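2018-11-09
Posted by Keegan Beaudoin

Ticket: Label printer in the sorting room skips every other label, then stops
Status: closed
Site: Trelcombe toy library, back office and sorting room
Opened by: Anežka Zelenák

Original report from Anežka:

"The printer feeds one blank label for every printed one. After a while it stops with a steady orange light and the computer says the job is still printing. Turning it off and on clears it for a few labels. We have a batch of block sets waiting to be tagged before they go on the shelf, so please look at this first if you can."

Setup as found. Thermal printer, USB to the sorting room PC, no network card. Labels are the small white ones from Kutton, on the big roll. The catalog software is Dasska and it prints through the normal Windows driver. The same PC also prints return slips to the laser printer in the office and that works fine.

Step 1. Power cycle, new USB cable, different port. No change. The first label came out good, the second blank, the third good.

Step 2. Printed the self-test page with the feed button held down, USB unplugged. It skipped a label there too, so I stopped looking at the PC for the time being.

Step 3. Opened the lid and cleaned the head and roller with an alcohol wipe. There was glue on the roller at the left side and a piece of a torn label stuck behind it. Took that out. Self-test now printed without a skip. I thought that was the end of it and asked Anežka to run the block sets.

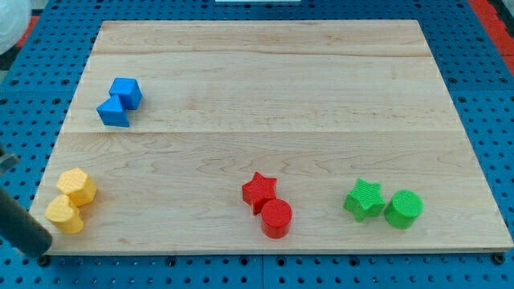
She printed 4 labels and they were fine. On the next one it skipped again and the orange light came on.

Step 4. Ran the gap calibration from the driver utility. It measured the label length as almost double what it should be. Ran it again and got a different number. A calibration that gives two answers on the same roll usually means the sensor can't see the gap properly, or it is set to look for something else.

Step 5. Checked the sensor setting. It was on "black mark" and these labels have no black mark on the back, only a gap. Changed it to "gap" and saved. Calibration now gave the same length twice in a row. Printed ten and all ten were good.

Step 6. Turned the printer off and on. Setting went back to "black mark."

This took most of the morning. The driver utility writes the setting to the printer, but Dasska sends its own setup commands at the start of each session and those overrode mine. Bình Phan pointed me to the template file. The template we were using had been copied over from the old Chauhan printer in April, and that printer did use black mark stock. The line was still in there.

Step 7. Edited the template – media type to gap, label length to match the Kutton roll, darkness left as it was. Restarted Dasska, restarted the printer, calibrated one more time. The setting held after two restarts.

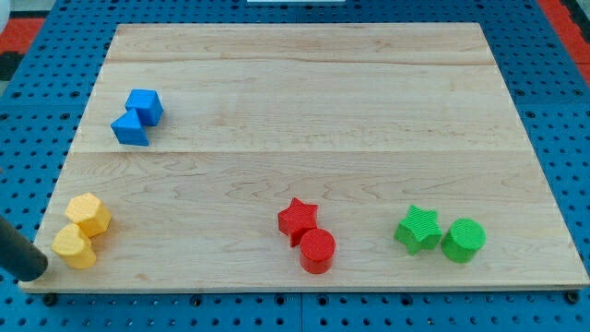
Step 8. The stop with the orange light was a separate problem. The print queue had 90 jobs in it, most of them the same label sent again and again while the printer was stuck. Stopped the spooler, cleared the folder, started it again. After that I sent a full batch from the catalog and it went through with no stop and no blanks.

Note from Bình: "The old template is also on the front desk PC. It doesn't print labels right now but someone will try it one day. I replaced the file there too and renamed the old one so it can't be picked from the list."

Question from Anežka: "Do I need to reprint the ones that came out before the fix? Some of them have the barcode very close to the edge."

Reply: Scan them. If they scan, leave them. If the barcode is clipped, reprint that item from its record, don't use the batch screen, or you will get the whole batch again. Item 407 is the only one I found that wouldn't scan and I have reprinted it.

For next time:
– If it skips, run the self-test with USB unplugged before anything else.
– Don't press print again while the orange light is on. Open and close the lid once, and if it stays orange, open a ticket.
– New rolls need a calibration, even if they are the same brand. Hold feed until the light blinks twice.
– Clean the roller at each roll change. Wipes are in the second drawer under the PC.

Still open: the spare roll in the cabinet is black mark stock left over from the Chauhan. It won't work with the new template. Giang Hồ is asking if the supplier will take it back. Until then it has tape on it.

Closed by K. Beaudoin. Reopen this ticket if the skipping comes back, don't start a new one.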